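Simulate first, then buy the arm

People who build robots at home tend to buy the hardware first. I think that is backward. At Hirnik, the shared workshop where I rent bench space, I have watched two arms arrive in their boxes and sit on a shelf while their owners worked out where to bolt them down.

My own project is a small sorting cell. I spent March on nothing but the simulated version: a table, a pedestal, a hooked rail along one side and a few colored blocks.

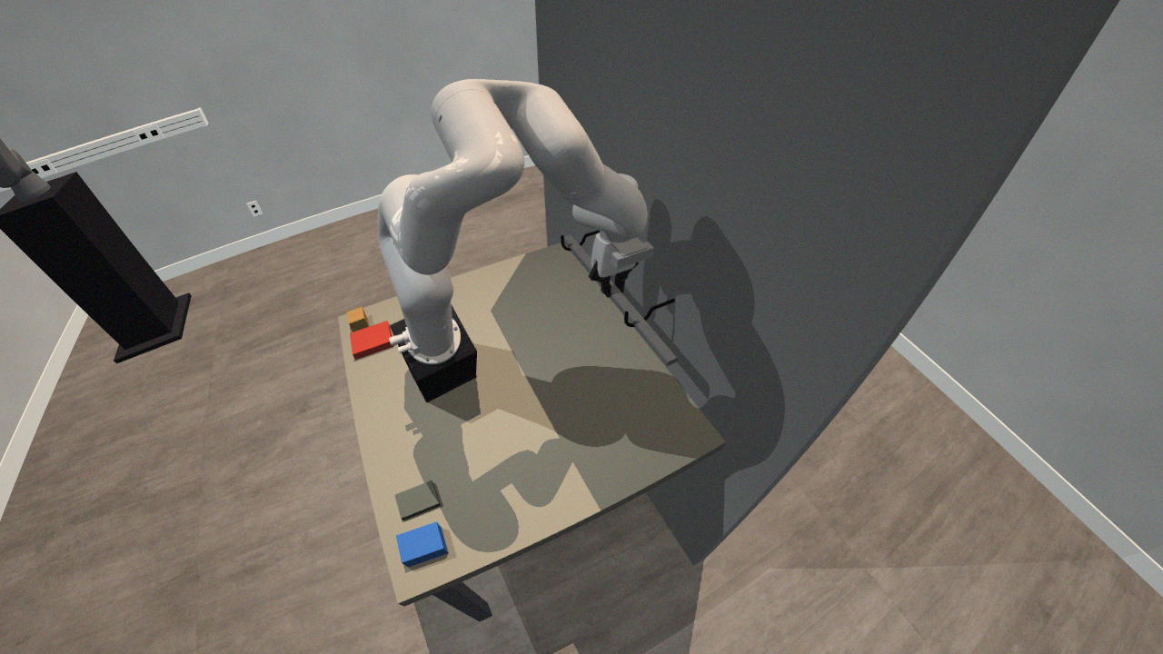
Moving a pedestal in software takes a minute. Moving one that is bolted through a tabletop takes an afternoon and leaves 4 holes. I changed my mind about the layout more than once and didn't waste a single board.

The usual objection is that a simulator gets friction and cable drag wrong. It does. I still expect to lose evenings to both. But reach and clearance are plain geometry, and those are the mistakes that cost money. My budget is $2000, and I can't spend it again.

I will order the arm when the layout has stopped changing. Until then the bench at Hirnik is good for soldering.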